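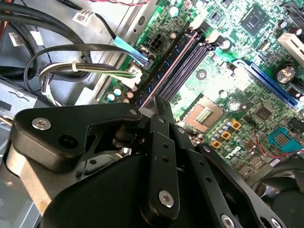 I have good news to share, and I waited until the letter came on paper before I wrote it. Our small sailing school on the lake at Nalladitz has received the Jundmont prize for best beginner program!

We did not expect it. When Funmilayo Dauda put our name on the list in February, I told her that the bigger schools would win, as they have better boats and a real clubhouse. We have a shed and a kettle. She sent the form anyway, and I am glad that she does not listen to me.

The prize is decided by people who took a course during the season. They write a few lines about what they learned and if they felt safe on the water. I was allowed to read our comments, and I read them two times. One woman wrote that she was afraid of deep water for all her life and now she goes out with her son every weekend. I had to close the laptop for a while after that one.

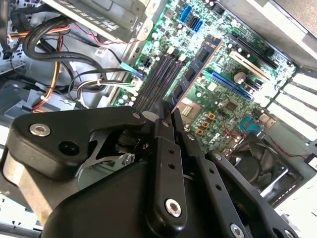

An open desktop tower and its green motherboard.

Many people asked me how the evening was, so I will tell it. The ceremony was in the town hall of Jundmont, and we came late because I took the wrong road by the harbor. Hadiza Ajayi saved three chairs for us near the back. The soup was very salty. When they read our name, Funmilayo was outside on the telephone with her mother, so I had to walk to the front alone and say something. I said thank you in two languages and forgot everything else I had prepared.

With the prize comes 2000 for equipment. We talked about it in the car going home, all three of us at the same time, and we still do not fully agree. Hadiza wants new life jackets in children's sizes. I would like a second rescue boat, but for this the money is not enough, so she will probably win.

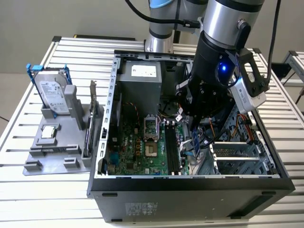 What is next

The spring course opens for 10 beginners, the same number as last year. We keep the groups small, and I do not want to change that now only because more people call us. If you were on the waiting list, you will get a message from me first.

Please bring shoes that can get wet, and a dry sweater in a bag. We have the rest. The first lesson is on land, with knots and with the names of the ropes, and I know this is not what you dream about, but it goes quickly. 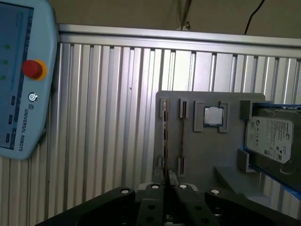 Universal Robots teach pendant with its red stop button.

Thank you to everybody who wrote a comment for us. The letter hangs now in the shed, next to the tide table from my old club, which has no use on a lake but I like to look at it. Come by and see it when you are near. I am usually there until six.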